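Home robot code asks for a logbook and little else

A voluntary code of practice for robots that handle dishes and food containers in private homes went out for comment in May, and the companies that would have to follow it seem quite happy with it. That alone should make readers look twice.

The draft comes from Festirden, a trade group whose members build or lease kitchen robots. It runs to 182 pages. Only 8 of them deal with what the machine does when its fingers close on something a person will later drink from. The rest covers terms, labeling, training records and the layout of a logbook that operators are supposed to keep for each home.

Under the draft, a company must set a grip limit for each class of object, wipe down the gripper fingers between dirty and clean items, and stop the arm if a person comes within 30 inches. It does not say what the grip limit should be. Each company picks its own number, writes it down and is judged against it.

"You could set the limit high enough to crush a mug and still pass, as long as you wrote it in the book," said Eglė Avotiņš, who tests household machines at Lurklow and sent in comments on the draft. She wants fixed limits for thin plastic, glass and ceramic, tested by someone outside the company.

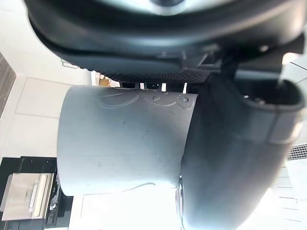 Cups get a section to themselves, and it is one of the weaker ones. The draft says a cup should be held "in a manner suited to its shape and condition." It gives no test for that. An earlier version, seen by this site, told operators to pull scratched cups out of the work and to keep finger pads away from the rim. Both lines are gone from the public text.

Inese Pärn, who led the drafting for Festirden, said they were dropped because members read them in different ways. "A rule people can't apply the same way twice is not much use," she said. Asked why the wording was not tightened up instead, she said the group may come back to it in a later edition. She gave no date.

Zondine, which leases robots to apartment owners, has already told customers that it meets the draft. It did so before the comment period closed, and by its own check. The code has no outside audit in its first 3 years, and a company that breaks it loses the right to use a sticker.

Avotiņš said the cleaning rule has the same problem. It calls for a wipe but names no cleaner and no method, and it leaves out the joints and seams of the fingers, where food can collect.

Comments are still being taken through the Festirden office. The group says it will publish a summary of what it receives, though the full comments will stay private unless the sender asks otherwise.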